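Folding with grippers: what went wrong and how to stop it
Posted 2019-02-24

We have been folding laundry with a pair of hand-held grippers from DABO since September, and in that time I have learned a good deal about pinching things. Mostly the wrong things. These tips come from the failures.

Work on a made bed and smooth the sheet first. Ours pinched the sheet along with the pink cloth, lifted both, and folded the bed.

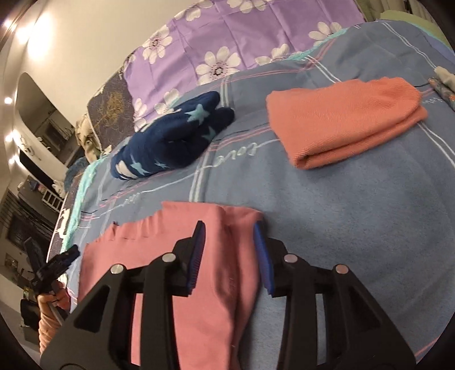

Pink cloth between the fingers, star-patterned one waiting behind.

Come in low and close the fingers slowly. If the fabric underneath tents up, let go. Pulling harder is how I lost a pillowcase and 20 minutes looking for the stitching.

Trim loose threads before you start. A thread caught in a joint will hold on through 10 more folds, and then the jaw sticks half open with your best towel in it.
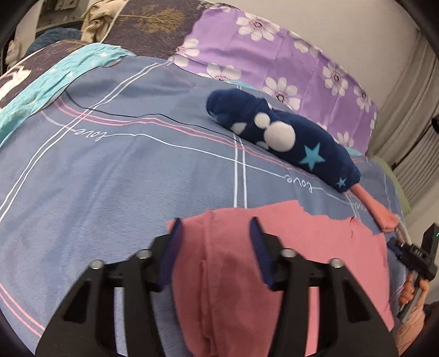 Cords are worse. Move chargers and cables off the bed, and keep drawstrings away from the linkage. The Masero leaflet gives this one line on page 27, after 26 pages on caring for the box.

Check the screws every 44 folds, or whenever something clicks that didn't click yesterday. Snug is plenty.
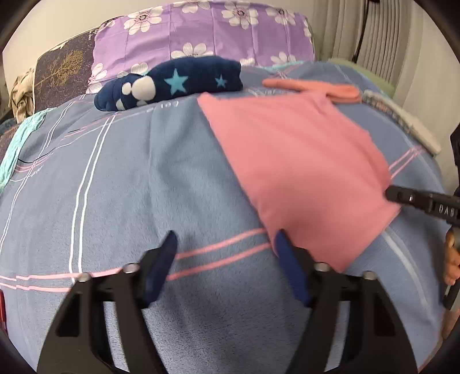 With two grippers going, agree on who lets go first. We didn't, and the jaws met over a sock. Fingers stay on the handle, never between the pads, even when the sock is winning. If a jaw jams, put the thing down flat before you poke at it.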